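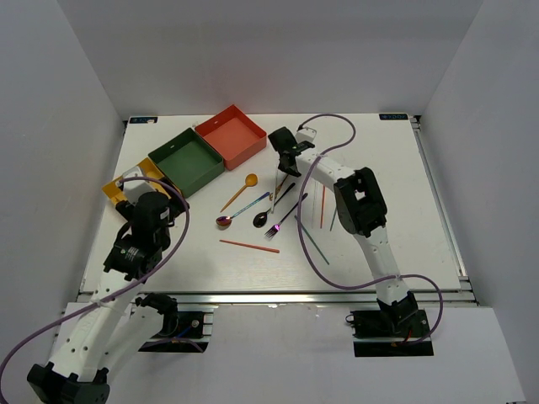 *The red-orange, green and yellow bins on the white table, 5 September 2021.*

The Reading Room at Sedevville was closed to the public today, and the hours were given to the second part of *The Turside Drowned*. This entry continues the one in which the opening chapters were discussed. The edition in use is the Robles paperback, which runs to 599 pages and has no introduction and no notes.

The reading began where it had stopped, with the arrival of the ferryman's widow at the house on the marsh. It must be recorded that the first reading of this chapter, made some years ago, was a poor one. The widow was taken then for a minor figure, present to carry lamps and open doors. On a second reading it is plain that she is aware of the thing in the well long before the family is. She never goes near the kitchen window after dark, and when the youngest child asks her to draw water she sends him to the rain barrel. The author does not draw attention to either detail.

The middle chapters were found to be slow. There are six in a row that concern the sale of the lower fields, and the dead are scarcely mentioned in them. Lawal Ibrahim, whose copy of the book has been on loan to this office since the spring, has written in the margin of the fourth: "Patience. Count the candles." The advice was followed. A candle is missing from the hall each time the lawyer calls, and the lawyer is never shown leaving by the front door. This office had not noticed it before and is grateful for the note, although it does not approve of ink in a borrowed book – or in any book.

A short break was taken at noon. Rain had started, and the gutter over the side entrance was overflowing again. The matter has been reported.

The afternoon was given to the scene on the causeway, for which the novel is chiefly known. It remains very frightening. The boy hears his own name spoken from the water, in his own voice, and answers out of good manners. The line is given no emphasis and the chapter ends a few sentences later, with the tide tables for the following week. The page was read twice and the desk lamp was then switched on, although there was still sufficient light from the windows.

Some remarks are needed on the question of the ending, as it will be raised in October when the autumn readings resume. The view generally held here has been that the house is empty in the last chapter and that the family left by the north road. Mr. Ibrahim holds that they never left at all, and that the person who tells the story in the final pages is the thing in the well. He rests his case on 2 passages, both of which use "we" where the rest of the book has "they." One of them may be a printer's error. The other is harder to set aside. It was compared today with the older Ellum printing, of which only 1267 copies were made, and the wording is the same in both.

No decision has been reached on whether the causeway scene should be read aloud at the first session. It was read aloud once before, and a number of those attending asked to have the blinds lowered on the river side. A shorter extract from the widow's chapter may serve better, and would leave time for discussion.

The reading was stopped at the point where the lawyer returns with wet shoes. The remaining chapters will be taken up during the week. Mr. Ibrahim has been sent a letter about the pronouns, and has been asked to use pencil in future.

The Room was locked at half past five. The side gutter was still running over.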